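Can a Machine Do the Folding Yet? Project Report, Group 4
Rocío Paredes, Kittipong Ruangrit and Telmo Goicoechea
Draft handed in Sat 16 April

Why we picked laundry

When our tutor, Saturnino Carretero, asked each group to choose a chore and find out how close machines are to taking it over, we all said laundry at the same moment (Telmo had a week's worth on his floor and was probably hoping for help). We nearly went with shelf stocking, which Rocío knows well from her weekend shifts at Drurkari, but everyone has clothes to fold and everyone has an opinion about how to do it, and that made the interviews a lot of fun.

What we did

We set up a small two-finger arm, which we named Skirneck after a character in Kittipong's favourite comic, and gave it 268 folding attempts over the term. Towels came first, then T-shirts, then trousers. We gave it 30 seconds to find a corner or an edge and as long as it liked after that, and believe me, it liked quite a long time! A person from the group stood by to lay the clothes out flat again between tries.

What we found

Towels were a happy surprise. A towel has four corners and the same colour all over, and Skirneck got through most of them with a fold you would be glad to put in a cupboard. T-shirts went all right so long as the sleeves were already spread.

Trousers were where we lost our evenings. An elastic waistband bunches up and pulls back when you let go of it, drawstrings wander off under the cloth, and a dark leg lying on another dark leg is very hard for a camera to make sense of. Skirneck often picked up both layers when we wanted one, or pinched the bedding along with the garment and carried on quite cheerfully.

We also visited Clurkby, a laundry on the edge of town, where Leandro Montes kindly gave us a whole morning. His ironing line for flat sheets has been automatic for years, but the mixed clothing is still folded by hand at long tables, and he doesn't expect that to change before his lease is up.

What we would do next

We'd like more practice on soft waistbands, and a lighter table covering to help with dark fabrics. Kittipong is keen to keep going in June if the lab is free.
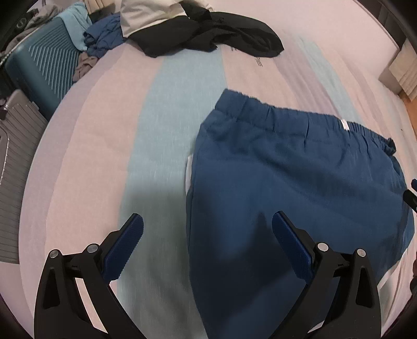
Why are trousers harder for a machine to fold than towels?

Trousers have two legs, several layers and often a stretchy waist, so their shape changes more when they are picked up, and it is easier to grab the wrong part.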